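Ticket 372 - Blocks don't sit square on the marked table
Status: open
Product: Pastero block set, red / yellow / green
Opened by: Setareh Azimi

First off, I love these cubes! The colors are great and they stack nicely. My trouble is with lining them up to the black square outlines. I set one down, it looks perfect, then I check from the side and it's off.
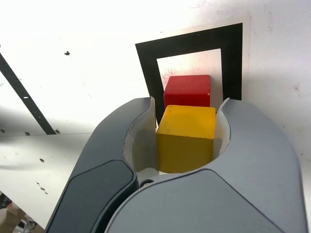 I've tried fresh outlines and a different order (red first, then yellow on top). Same result, 5 tries out of 14. The top block likes to hang over a little.

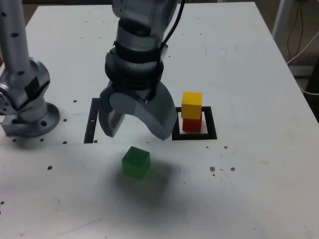 Judmont, November

Setareh, what a fun one to get! Two things to try. Wipe down the tabletop, small holes and specks included - grit under an edge will tip a block. Then check the bottom one for square before you add the second.

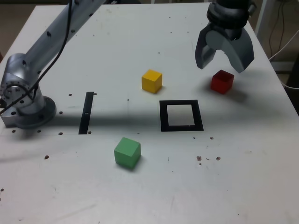
Donnie Lennox
Product support, Pastero

Update, 4:10 pm. Wiped the table and started over with all three blocks off the squares. Big improvement! Red goes down flat now. Yellow still turns a hair when I let go, so I'm going to sand its bottom edge very lightly.

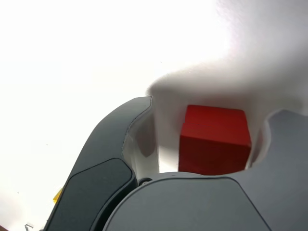

Does the finish need anything after sanding? I have some clear wax from Lirton on the shelf and would happily use that. Leaving this open until I've done another 14 stacks.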